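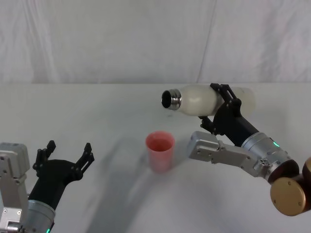
Maree Tuckwell
List moderator, Bravenach Tank Water Group

Re: [tankwater] Second tank or bigger first one?

Hi all,

> We've got a 2,000 litre slimline on the shed and it runs dry by
> January every year. Is it worth adding another 2,000 next to it, or
> should I sell the old one and go bigger? Also the Sisis pump keeps
> cutting in overnight with all the taps off.

I'd add the second one! We did that with ours, linked at the bottom with a ball valve between them so I can shut one off for cleaning, and it's been great (apart from the bit where I put the thread tape on backwards and watered the footpath). Make sure both overflows sit at the same height though. Mine didn't, and I was up the ladder in thongs on a Saturday swearing at a bit of 90 mm pipe.

Before you spend anything, have a look at what your roof is giving you. I kept a tally last December and the shed side caught 641 litres for the whole month, so a huge tank would've just sat there looking expensive.
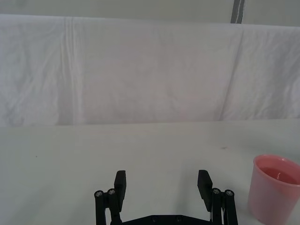 As for the pump, check the non-return valve first. Ours was a Flellow and it had a tiny bit of leaf jammed in it - rinsed it under the tap, put it back, and the pump stopped its 2 am performances. If it's cracked you'll need a new one, and the rural supplies place out at Ren usually has them behind the counter.

Let us know how you go, and give the gutters a clean while you've got the ladder out.

Cheers,
Maree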